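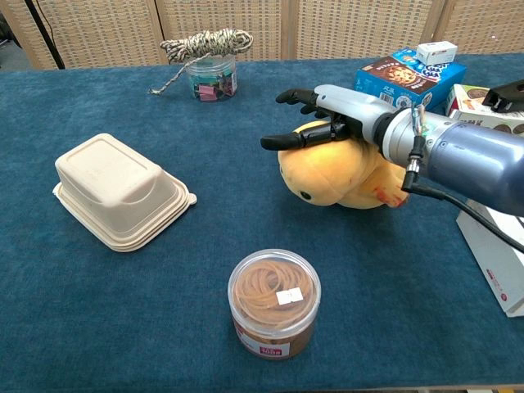 Prundley Swap Table — quick answers

What can I bring?
Small clean stuff. Plush toys, jars of rubber bands, takeout boxes made of molded pulp. No glass please.

Do used food containers count?
Yes if rinsed and dry. Set them upside down on the carpeted table so people can see they're empty.

Can I leave a half full jar?
Sure. Lid on. Leave the label on too, folks like to know what they're geting.

Are plush toys washed?
Wash at home first. Check the eyes and stitching — loose ones go in the mending bag.

How many things per visit?
4 in, 4 out. Not strict.

Can I reserve something?
24 hours, name on a sticker, stuck on the lid or tag. After that its fair game.

What about the woven screens behind the table?
Not for swap! Stop asking lol. They stay.

When do you start again?
1st July. Closed all January as usual.

Who do I ask?
Marlene Cavalcanti, front desk.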